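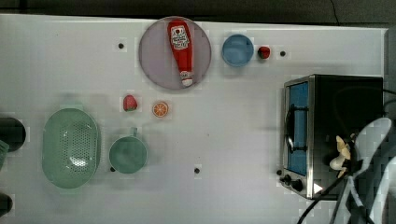
Ketchup, a plate, two strawberries.

Thu 5 November

Quick one tonight, I have to be up at stupid o'clock. But I promised an update on the move and three of you have emailed, so.

We are out of Dulden. Keys handed back, deposit argued over, done. Ten years of stuff into one truck and then out of one truck into a second floor apartment in Tidora with a stairwell that turns the wrong way at the top. The couch did not make the turn. The couch now lives with the neighbors downstairs, who seem pleased about it.

Things I got wrong, in case anyone else is moving this winter.

Boxes. I bought the big ones. Don't. A big box full of books is furniture, you can't lift it, you just walk around it for a week. The small ones from Lavoie (the hardware store by the bridge, not the bakery, there are two Lavoies) were cheaper and every one of them survived. Should have bought only those.

Labels. I wrote "kitchen" on almost 15 boxes and thought I was being organized. Kitchen what. Kitchen where. Spent the first night opening box after box looking for a can opener and eating crackers over the sink. My sister-in-law numbers hers and keeps a list on her phone and I used to laugh at that. Not laughing now.

The movers. Went with Ganura in the end. Quote was 1201, which is such a weird number that I trusted it. The other place said 2000 without even asking what floor. Ganura were late - two hours late - but then very fast, and they wrapped the lamp I'd forgotten to pack in one of my own bathmats. No complaints. Tip them, bring cash, I had to run to the machine in my socks basically.

Mail forwarding. Do it before. I did it after. There's a water bill somewhere out there with my name on it and I guess we'll meet in March.

The thing I didnt see coming was how loud a new place is. Not noisy, just unfamiliar. The fridge clicks. The pipes do a sort of cough around six in the morning. In Dulden I knew every sound in the building and which step the guy upstairs skipped when he was in a hurry. First few nights here I lay there listing noises. Slept maybe four hours. It's better now, I only really notice the pipes.

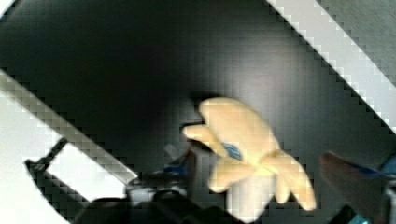
Soft and yellow.

Getting rid of things - people keep asking how we decided. We didn't, much. We started off well, back in September, with a keep pile and a give away pile and a very small pile for the dump. By the last weekend it was all just going in whatever box was open. I have unpacked a bag of dead batteries. I have unpacked a phone book. I moved a jar of screws I've never used across two counties and put it in a drawer, where it'll stay untill we move again.

What I do wish I'd kept is the hall table. Sold it for almost nothing because I was sure it wouldn't fit and there is a hall table shaped gap right inside the front door. Measured it last night. Would have fit with room to spare. Measure first!! I had the floor plan on my phone the whole time.

Money, for the ones who asked. We'd set aside 1000 on top of the movers for all the little stuff. Light bulbs, a shower curtain, keys cut, takeout (so much takeout), a new hose for the washer because the old one was too short by a hand. Gone in nine days. The takeout is the embarrassing part.

Good things though. There's a window over the sink. Bus stops right outside and comes when it says it will. The bathroom has a shelf. I never had a bathroom shelf in Dulden and I'm not going back.

Still to do: curtains, the bike, finding a dentist, the box that just says "misc 2". There is no misc 1. I've looked.

Comments are open again, if you know a decent dentist in Tidora please shout. Going to bed.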